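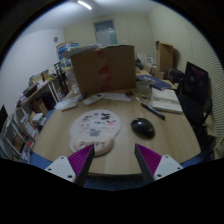
Talha Usmani wants it on record that he said "wash the ash twice" back at tile 19 and was ignored. Recorded, Talha. You were right and I owe you a biscuit.

7/3/23, glaze notes, ash series

Opened the kiln this morning and test 101 is GREEN. Proper green, like an old bottle, and pooling darker wherever the glaze ran into the stamped lines. I've wanted this one for ages and I had more or less given up on the Haltside ash, so I'm going to write everything down before I forget how we got here.

Ash: Haltside orchard prunings, apple and a bit of pear, burnt in the open and sieved through 80 mesh. Washed in two changes of water, left to settle overnight each time, top water poured off (gloves! it's still caustic enough to sting). Dried on a plaster bat, crumbled, sieved again.

Recipe is the plain one from the front page of this book, ash, feldspar and ball clay, with 2 per cent red iron oxide added on top. Earlier batches had the same iron and went a sulky brown, so I don't think the iron was ever the problem.

Clay body: Paner stoneware, and Khokhar porcelain for comparison. The Paner tiles are warmer and a bit speckled, the Khokhar ones are the bottle green. Lovely on both, but the Khokhar tiles crazed all over. You can hear them pinging on the shelf as I write. Might try a touch more silica there, small steps.

Firing: gas kiln, reduction from cone 010 up, cone 10 just touching down at the back and a little soft at the front. Damper was stiff again. Someone please oil it.

42 tiles in this load. The top shelf came out greyer than the bottom, same bucket, same dip, so that'll be heat or reduction or both. Cone packs on every shelf next time, I keep saying this.
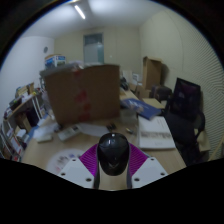 Florencio Cabello wrote back to say the grey on the top shelf looks to him like glaze that went on too thin, and could I scratch through the next batch with a pin before it goes in. Good idea, and much cheaper than rebuilding the bag wall! I did dip the top shelf tiles last, when the bucket had been standing a while and I'd been lazy with the stirring.

To do before the May firing:
- mix a bigger batch of 101, wet sieve it, weigh a pint of slop and write the number ON THE BUCKET
- dip for a count of three, then five, and pin test both
- one tile with unwashed ash, same day, same shelf, so Talha can gloat properly
- ask Zesport if the feldspar is still the same grade as the last sack
- try it over the white slip

Tile 101 is on the windowsill by the wedging bench. Pick it up and hold it to the light, but put it back please.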